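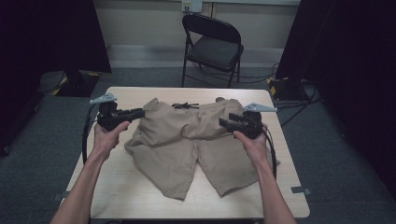 Khaki shorts laid flat on the table, with the drawstring at the waistband.

Durlow House Laundry and Linen Room: Gallery

The Laundry and Linen Room at Durlow House serves the residents of the Toder and Quezada wings. It is open every day of the week and handles personal clothing, bed linen and towels. This page is intended for residents, families and new members of staff who wish to know how clothing is handled after it leaves the dryer and before it is returned to the room.

The gallery opens with a pair of casual shorts at the first stage of folding. Further pictures will be added in April, when the shelving in the Fallen Annex has been completed. The notes that follow were prepared by Iraís Valdovinos, Linen Room Supervisor, and reviewed by Kirsty Bunting, Head of Resident Services.

About the garment

Shorts of this kind are among the most common items received between spring and early fall. The pair in the gallery is a tan, beige-khaki color with a black drawstring. It has been placed with the waistband toward the far side of the table and the legs toward the near side, the position in which all shorts and pants are started.

The fabric still shows soft wrinkles, most of them near the center seam and along one leg. Wrinkles of this type are smoothed by hand from the center outward. Ironing is provided only when it has been requested on the laundry form.

About the table

Folding is done on a light-colored table with rounded corners. The surface is wiped down at the start of each shift and again after any load of bed linen. Clothing belonging to one resident is finished and put away before the next bag is opened.

How shorts are folded

The garment is laid flat and the legs are straightened. Pockets are checked a final time. Drawstrings are untangled and laid inside the waistband, and any button or fastener is closed. One leg is then brought across to lie on the other, with the side seams matched as closely as the cut allows. The hems are folded up toward the waistband, once for short styles and twice for longer ones.

Folded shorts are stacked with the waistbands facing the same way. Stacks are kept to a height that will fit the resident's shelf, and heavier items are placed at the bottom.

Labels and returns

Each garment must carry a name label. In shorts and pants the label is sewn or pressed inside the back of the waistband, clear of the drawstring channel. Labels may be ordered at the front desk and are normally ready in three working days. Items received without a label are held on the open rack in the Linen Room for up to three weeks, after which families are contacted by letter.

Last year the Linen Room returned 2,405 bags of personal clothing. Clean clothing is delivered to the Toder wing in the morning and to the Quezada wing in the afternoon. Residents who prefer to collect their own clothing may do so at the counter by giving their name and room number.

Requests concerning folding

Some residents prefer to have shorts and pants placed on hangers, and others ask that drawstrings be tied before the garment is returned. Preferences of this kind may be entered on the laundry form, which has two lines for the purpose. The form remains in effect until it is replaced, and a new one may be submitted at any time.

Questions about a missing or damaged item should be directed to the Linen Room counter in person or through the front desk. Please provide the color, the size and a short description of the garment, including any drawstring, button or trim.

Page updated Sun 14 February.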